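Kedari Facilities Support
Ticket 3950: Intermittent loss of heat, Escobar Building, second floor
Opened: 28/06/2020
Assigned to: Domingo Quiroga, Building Systems
Priority: 2
Status: Pending tenant confirmation

Summary of request
The tenant reports that the hot water supply to the second-floor restrooms and break room fails for short periods during the morning. Cold water pressure is not affected. The tenant states that the same fault was noted in December and cleared without a service visit.

Initial response
The tenant was asked to record the time of each failure and the fixtures in use. The log returned to this office lists 8 failures, all of them before noon. Room 228 is the farthest point from the heater and was the first to lose hot water in every case.

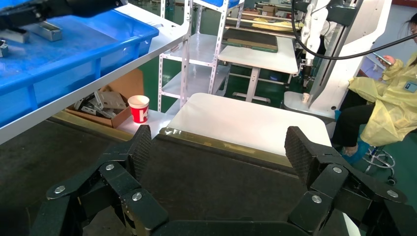 White tabletop with worn edge strip, work area.

Site visit
The Triston water heater was found to be operating at its set temperature. The burner lit on each call for heat and no fault codes were stored. The recirculation pump was running, but the return line was cool to the touch at the far end of the loop. The check valve on the return line was removed and found to be stuck partly open, which allows cold water to enter the loop when demand is high.

The timer for the pump had also been set to start one hour later than the building opens. The setting does not match the schedule held by this office – it may have been changed after a power outage. The timer was corrected and the tenant's representative was shown how to read it.

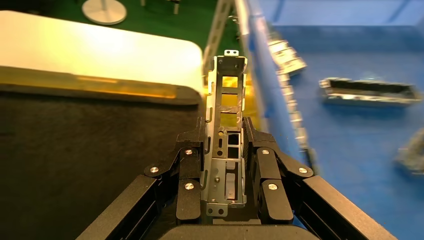 The check valve was replaced with a part of the same size from the Kidasar stockroom. Air was bled from the loop and the return line reached normal temperature before the technician left the building. Hot water was then drawn in Room 228 and in both restrooms with no loss of supply.

Action required from tenant
Please continue the log for two full weeks and report any further failure by reply to this ticket. Do not adjust the heater thermostat or the pump timer. Requests for a change in operating hours must be sent in writing to Building Systems.

If no reply is received by the end of that period, the ticket will be closed. A closed ticket may be reopened by quoting the number shown at the top of this page.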